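Changes to Food Labelling and Kitchen Provision in Residents' Dining Rooms

February 26, 2018
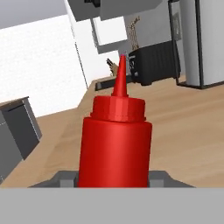
Catelero has completed its review of condiments, sauces and shared table items across the 9 dining rooms it operates for residents and day visitors. The review began in September, following comments received through the annual meals survey, to which 1,721 people replied. This item sets out what will change, what will stay the same, and how residents and families may raise any points with their dining room office.

The survey asked about menus, meal times, portion sizes and the information given about ingredients. Most replies were favourable on menus and meal times. The section on ingredients drew a more mixed response. A number of residents who avoid certain foods for medical reasons wrote that they felt confident about the main dish, which is described on the daily card, but less so about what was placed on the table beside it. Sauces and dressings were mentioned more often than any other item.

Under the present arrangement, the daily card lists allergens for each hot dish, each cold dish and each pudding. It does not list them for table items, which are covered by a folder kept at the serving counter. The folder is kept up to date and may be consulted at any time. The review found, however, that few people ask for it, and that those seated furthest from the counter are the least likely to do so. Residents who use a walking frame or a wheelchair told us that a return trip to the counter during a meal is not something they wish to make.

From the start of the next menu cycle, each table will have a printed card showing the allergens present in every sauce, dressing, spread and seasoning supplied to that room. The card will be set in large type and will carry the same symbols as the daily card, so that there is one system to learn. Where a product is changed by the supplier, the card will be replaced before the new product is put out. The folder will remain at the counter for those who would like the full ingredient lists.

Sauces that are moved from their original packaging into refillable containers will be labelled with the name of the contents, the date of filling and the date by which they must be used. Kitchen staff will empty and wash these containers before they are filled again. Topping up a part-full container is no longer permitted in any dining room. Colour alone will not be relied upon to show what a container holds. Several residents with reduced sight pointed out that dark sauces are difficult to tell apart, and we are grateful to them for raising the matter.

The Bosberg and Hiebert dining rooms tried the new cards over the winter. At Bosberg the first version was found to be too tall for the smaller tables and was knocked over during service. A lower card with a heavier base was then used and has been adopted for all rooms. At Hiebert, residents asked that mustard and horseradish be listed separately, and this has been done. An order for 200 cards has been placed to cover every table, with spares held in each kitchen.

The review also considered salt and sugar. It was suggested in some replies that salt should be removed from the tables altogether. After taking advice from our catering dietitians, we have decided against this. Salt and pepper will stay. Reduced-salt versions of brown sauce and table sauce will be offered alongside the standard ones, and both will be marked clearly. Sugar will continue to be provided in individual portions at breakfast and afternoon tea.

Residents may still bring their own sauces, pickles and preserves into the dining rooms. We ask that these be marked with the resident's name and taken back to the resident's own kitchen or room after the meal. Dining room staff are not able to store personal items in the service refrigerators. Families who bring in home-made preserves are asked to add a label stating the contents and the date on which they were made.

All catering staff will attend a training session on the new arrangements. The session lasts 3 hours and covers allergens, labelling, the cleaning of containers and how to answer questions from diners. Agency staff will be given a written summary at the beginning of their first shift and will work alongside a permanent member of the team until they have completed it.

Comments on the new cards may be handed in at the counter in any dining room or placed in the box beside the entrance. Residents who would like a copy in another language, in braille or in a larger size should speak to their dining room office, which will arrange for one to be prepared free of charge. Revised copies of the dining room guide will be delivered to each flat with the spring menus.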